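Can a machine do the washing up yet?
Home Automation and Gadgets > General chat
Page 1 of 1

kettlebeck
Sunday's paper had a piece saying we'll all have a robot in the kitchen before long. My dishwasher can't get porridge off a bowl. Is anyone here close to this stuff, and can a machine do a normal household chore yet, start to finish, without someone stood next to it?

mortice_and_tenon
No. I fit kitchens and no two are the same. Handles, soft-close hinges, drawers that stick in wet weather. A machine that manages one will be lost in the next.

Flotau_line3
Depends what you call a chore. At the Flotau works we have an arm loading trays, 954 on a good shift, and it doesn't get bored. But every tray is the same and sits in the same place. Move the rack by the width of your thumb and it stops and waits for a person.

kettlebeck
So that's a no then.

Flotau_line3
It's a yes for trays.

pennywort
I think people are too hard on them. My robot vacuum has done the downstairs every day for two years and I've hardly touched the old one. That's a chore and it's done.

mortice_and_tenon
Who picks the socks up first?

pennywort
Me. Still quicker than hoovering.

Ata
I work on the gripping side, so I'll have a go at this. Pushing buttons and picking up single objects is fairly well covered now. What goes wrong is joining the steps up. We ran a short kitchen job 233 times last March - open a door, put something in, shut it, press start - and 200 of those went through. That sounds good until you think about your own kitchen. If you failed to heat your dinner that often you'd be cross.

mortice_and_tenon
Real kitchen or a mock-up?

Ata
Mock-up. A child's play kitchen, to be exact. The doors are light and nothing gets hot.

mortice_and_tenon
Well, there you are. A toy door weighs nothing. Try an integrated fridge.

Ata
I don't disagree about the fridge. But the buttons on a toy microwave are as small and close together as the ones on mine at home, and the fingers still have to land on the right one.

drizzle_and_co
We looked at a Canpolat unit for the café, for clearing tables. Quoted 90 seconds a table in the demo. Our Saturday lad does it in a quarter of that and wipes it as well. Didn't buy.

pennywort
Does your Saturday lad work nights?

drizzle_and_co
He barely works Saturdays.

kettlebeck
Ata, what would you trust one with today, if it was your own house?

Ata
Putting fruit in a bowl. Pressing a start button if I'd loaded the thing myself. Not glasses, and nothing on a hob.

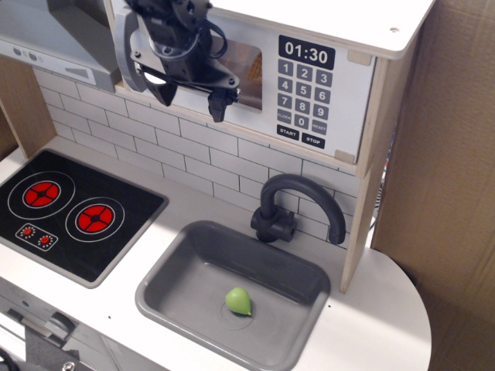 I'd add folding towels, if you don't mind waiting. Shirts are a different matter, and I wouldn't let one near a wet plate. The Zurkham arms are better with slippery things than ours, but they cost more than my car.

Flotau_line3
Same with us. Anything oily goes to a person.

mortice_and_tenon
I'll fit a kitchen for one when it can empty the bin.

kettlebeck
Thanks all. Back to the sink, then. Does anyone know a dishwasher that copes with porridge?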